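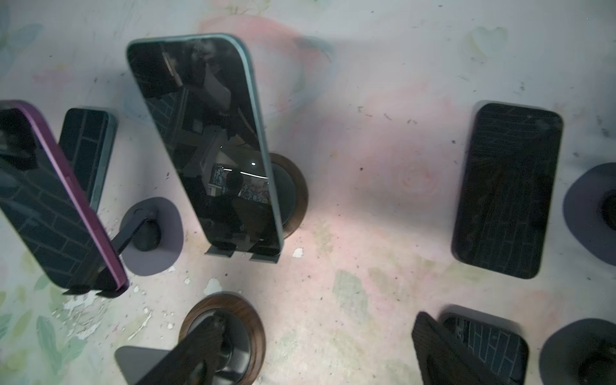

Betreff: Re: [Fevelen-Liste] Spiegelnde Displays und Greifpunktschätzung

Liebe Liste,

vielen Dank für die vielen Rückmeldungen auf meine letzte Mail, ich habe mich über jede einzelne gefreut (auch über die kritischen, und davon gab es ja ein paar!). Ich wollte schon viel früher antworten, aber dann kam die Auswertung dazwischen, und die wollte ich euch gern gleich mitschicken.

Zur Erinnerung für alle, die den Faden nicht von Anfang an verfolgt haben: Es geht um die Aufgabe, Smartphones zu greifen und in einen runden Ständer zu setzen, und zwar mit einem Verfahren, das aus vorgeführten Bewegungen lernt. Wir nennen es intern Aloletti, der Name ist irgendwann im Februar an der Tafel stehen geblieben und hat sich gehalten. Eingabe sind die Bilder der Handgelenkkameras, das Bild der festen Kamera und die Gelenkstellungen. Tiefendaten verwenden wir nicht mehr. Auf schwarzem Glas waren die Tiefenbilder so löchrig, dass das Netz mit ihnen schlechter lief als ohne, und irgendwann haben wir uns die Mühe dann gespart.

Das eigentliche Sorgenkind sind die Spiegelungen. Ein ausgeschaltetes Display zeigt der Kamera alles Mögliche, nur keine Oberfläche: Deckenlicht, Möbel, das Ziegelmuster der Zellenwände. In der ersten Fassung hat das Netz sich ganz offensichtlich an solche Muster gehängt, und sobald ein Telefon ein wenig anders geneigt stand, wanderte der geschätzte Greifpunkt mit der Spiegelung davon.
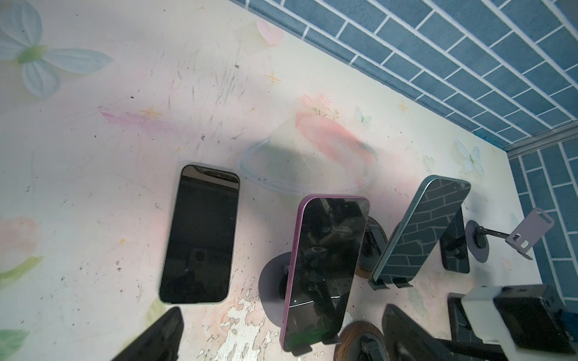 Geholfen hat am Ende etwas recht Einfaches. Wir maskieren beim Training die Displayfläche und füllen sie mit zufälligen Ausschnitten aus anderen Aufnahmen, lassen aber den Rand des Telefons unberührt. Das Netz muss sich dann an Rahmen, Ecken und Ständer halten. Trainiert wurde auf 1910 Episoden, getestet mit 64 Versuchen je Variante. Ohne die Maskierung gingen 17 davon daneben, mit ihr noch 4. Ich weiß, das ist keine riesige Stichprobe, und ich würde mich nicht trauen, daraus eine Nachkommastelle abzuleiten — aber die Richtung stimmt mich doch sehr zuversichtlich. Die verbliebenen Fehler betreffen fast alle das Einsetzen. Der Griff selbst sitzt, dann verkantet das Telefon in der Aufnahme des Ständers.

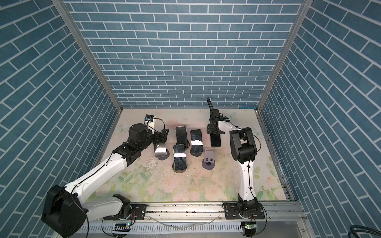
Likatus schrieb am 6. April 2018:

> Danke für den ausführlichen Bericht. Was mir bei der Maskierung
> nicht klar ist: Woher kommt die Maske? Wenn ihr sie von Hand
> zeichnet, skaliert das nicht, und wenn ihr sie schätzt, holt ihr
> euch das Spiegelproblem durch die Hintertür wieder herein.
> Außerdem würde mich interessieren, ob beide Arme mit demselben
> Netz laufen. Bei uns in Manurung haben getrennte Netze beim
> Übergeben deutlich besser abgeschnitten.

Beides sehr berechtigte Fragen! Die Masken zeichnen wir nur für das erste Bild einer Episode von Hand und führen sie danach über die Kanten des Telefons mit. Das klappt gut, solange sich der Greifer nicht davorschiebt; solche Stellen werfen wir zurzeit einfach weg. Schön ist das nicht, und wer eine bessere Idee hat, möge sich bitte melden.

Die Arme teilen sich ein Netz mit zwei getrennten Ausgängen. Eine Übergabe von Arm zu Arm haben wir bisher gar nicht im Programm, deshalb kann ich zu eurem Vergleich leider wenig beitragen. Habt ihr dabei die Kameras beider Handgelenke in beide Netze gegeben oder jeweils nur die eigene? Das wüsste ich wirklich gern, bevor wir damit anfangen.

Die Konfigurationsdateien lege ich ins Listenarchiv, sobald ich die Kommentare darin halbwegs aufgeräumt habe.

Herzliche Grüße aus der Fevelen-Gruppe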